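4. 식탁 위에 머무는 그릇

4.1 분류의 기준

앞 장에서 정리한 343건의 관찰 기록 가운데 절반이 넘는 기록이 식탁과 그 주변에서 나왔다. 찬장이나 싱크대 하부장은 비교적 정돈된 상태로 유지되었고, 가구마다의 차이도 크지 않았다. 식탁은 사정이 달랐다. 식사에 쓰는 그릇, 조리 중에 잠시 내려놓은 그릇, 며칠째 같은 자리에 있는 그릇이 한 면 위에 섞여 있었다. 본 연구에서는 Humphreys와 Rosser의 구분[7]을 따라 이들을 사용 중, 대기, 체류의 세 상태로 나누었다. 사용 중인 그릇은 음식이나 재료가 담긴 그릇이며, 대기는 다음 끼니 전에 쓰일 예정인 그릇, 체류는 쓰일 예정이 따로 없이 식탁에 놓여 있는 그릇을 가리킨다. 대기와 체류의 구분은 거주자의 진술에만 의존하였으므로 판정이 갈린 기록은 두 범주 모두에서 제외하였다.

판정은 Eifion Rosser와 Zinhle Ngubane이 따로 수행하고, 결과가 다른 항목은 Morfudd Prydderch가 다시 검토하였다. 가장 자주 엇갈린 것은 포개진 그릇이었다. 안쪽 그릇은 대기이고 바깥쪽 그릇은 체류라고 답한 거주자가 있었고, 그 반대로 답한 거주자도 있었다. 이에 따라 포개진 그릇은 한 묶음으로 세지 않고 낱개로 기록하되, 묶음 번호를 따로 부여하였다.

포개기는 대개 크기가 같은 그릇끼리 이루어진다고 보는 것이 수납 연구의 일반적인 가정이다. Stallico 분류표에서도 포개진 그릇은 같은 종류의 그릇이 여러 장 쌓인 경우로 정의되어 있다. 그러나 식탁 위에서는 재질이 다른 그릇을 서로 담아 두는 경우가 흔했다. 그림 3의 초록색 플라스틱 그릇과 그 안에 든 스테인리스 그릇이 이 유형에 속한다. 두 그릇의 벽 사이에는 틈이 있으며, 바로 옆에는 가장자리가 물결 모양인 반투명한 자홍색 용기가 놓여 있다. 이러한 조합을 이하에서는 '이종 포개기'라 부르고, 같은 세트의 그릇을 쌓은 '동종 포개기'와 구별한다.
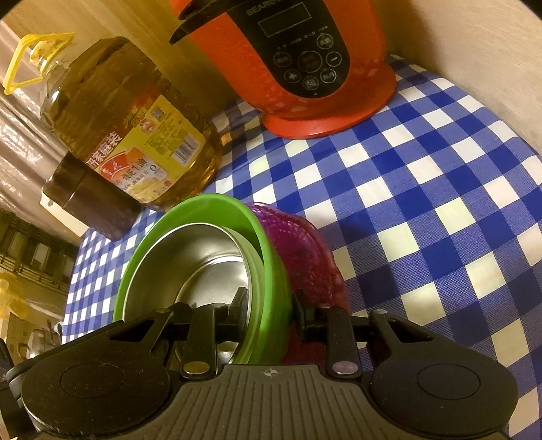 4.2 이종 포개기

이종 포개기는 조사 대상 20가구 모두에서 한 번 이상 기록되었다. 가장 흔한 조합은 플라스틱 그릇 안에 금속 그릇을 넣은 것이었고, 그다음이 금속 그릇 안에 사기 공기를 넣은 것이었다. 유리그릇을 금속 그릇 안에 넣은 사례는 드물었다. 거주자들은 부딪히는 소리가 싫다거나 흠집이 걱정된다고 답하였다.

그릇이 서로 맞지 않으므로 묶음은 안정적이지 않다. 안쪽 그릇의 바닥이 바깥쪽 그릇의 바닥에 닿는 경우에는 안쪽 그릇이 한쪽으로 쏠리고, 테두리가 벽에 걸리는 경우에는 아래에 빈 공간이 남는다. 전자는 한 손으로 꺼내기 쉽지만 옮길 때 흔들린다. 후자는 옮기기 쉬우나, 꺼낼 때 바깥쪽 그릇이 함께 들려 올라오는 일이 있다. 면담에서 거주자들은 이를 불편으로 꼽지 않았다. 정리 방식을 바꾸고 싶으냐는 물음에도 대부분 그대로 두겠다고 답하였다.

묶음을 푸는 순서에는 일정한 경향이 있었다. 식사 준비 때에는 안쪽 그릇부터 꺼내 쓰고 바깥쪽 그릇은 식탁에 남겨 두는 경우가 많았다. 설거지를 마친 뒤에는 남아 있던 바깥쪽 그릇에 안쪽 그릇이 다시 들어갔다. 바깥쪽 그릇이 일종의 자리 표시 역할을 하는 셈인데, Pirnholm의 한 가구에서는 바깥쪽 그릇 하나가 관찰 기간 내내 식탁을 떠나지 않았다. 이 가구의 거주자는 그 그릇을 '그릇 놓는 그릇'이라고 불렀다.

기울어진 그릇은 별도의 항목으로 두었다. 예비 조사에서는 그릇의 자세를 바로 놓임과 엎어 놓임 2종으로만 기록하였으나, 어느 쪽에도 들지 않는 사례가 많아 본 조사에서 기울어짐과 기대어 세움을 추가하였다. 자세 항목이 늘어나면서 거의 600개에 이르는 개별 기록을 다시 부호화해야 했고, 이 작업은 Rhodri Edwards가 맡았다.

4.3 뒤쪽 열과 기대어 세우기

식탁 뒤쪽에는 키가 큰 물건이 한 줄로 놓이는 경향이 있었다. 대용량 식용유, 전기밥솥, 양념통, 물병 등이 여기에 해당한다. 이 열을 이루는 물건은 무겁거나 전원선이 달려 있어 위치가 잘 바뀌지 않는다. 그 앞의 빈 면은 넓이가 일정하지 않았고, 식사 때마다 앞쪽 물건이 좌우로 밀려나면서 모양이 달라졌다.

넓고 얕은 그릇은 자리를 많이 차지하므로 뒤쪽 열에 기대어 세우는 방식이 쓰였다. 물결 모양 테두리를 가진 투명한 분홍색 그릇이 대표적이다. 안쪽에 꽃무늬가 돋을새김되어 있고, 비치는 재질이어서 아래에 깔린 파란색과 흰색의 체크무늬 식탁보가 그대로 보인다. 같은 양식의 그릇 가운데 하나는 뒤쪽 물건에 기대어 세워져 있었으며, 그 뒤에는 빨간색 밥솥이 있었다. 식용유 통의 라벨에는 '5.7升家庭装'이라는 글자가 크게 적혀 있고 땅콩 그림이 함께 들어 있다.

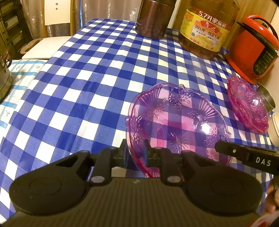 기대어 세운 그릇은 앞면이 조금만 밀려도 미끄러진다. 식탁보가 깔린 식탁에서는 이 문제가 덜하다는 것이 거주자들의 공통된 의견이었으나, 본 연구에서 식탁보의 유무에 따른 차이를 따로 측정하지는 않았다. 식탁보를 쓰지 않는 가구에서는 마른행주를 접어 그릇 아래에 받치는 사례가 있었다.

작은 컵과 원통형 용기는 넓은 그릇과 다른 방식으로 놓였다. 이들은 뒤쪽 열과 앞쪽 면 사이의 좁은 공간에 들어갔고, 눕혀 놓은 상태로 기록된 경우도 적지 않았다. 눕힌 컵의 입구가 어느 쪽을 향하는지는 기록하였으나 뚜렷한 경향을 찾지 못하였다. Bruritz 지역의 가구에서는 컵을 넓은 그릇 안에 모아 두는 습관이 강하여 눕힌 컵이 상대적으로 적었다. 이 차이가 지역 때문인지 식탁의 크기 때문인지는 현재 자료로 판단하기 어렵다.

4.4 정리 과제의 설정에 관하여

이상의 관찰을 바탕으로 5장의 정리 과제에서는 그릇을 재질별로 미리 나누지 않았다. 참가자에게는 식탁 위의 물건을 평소대로 치워 달라고만 요청하였고, 포개기를 할지 말지는 참가자에게 맡겼다. 뒤쪽 열의 물건은 옮겨도 되는 것으로 안내하였으나 전기밥솥은 제자리에 두도록 하였다. 과제를 마친 뒤의 배치는 4.1절의 세 상태와 4.2절의 자세 항목에 따라 부호화하였으며, 이종 포개기가 새로 생긴 경우와 이미 있던 묶음이 유지된 경우를 구분하였다. 바깥쪽 그릇이 바뀐 묶음은 새로 생긴 것으로 처리하였다.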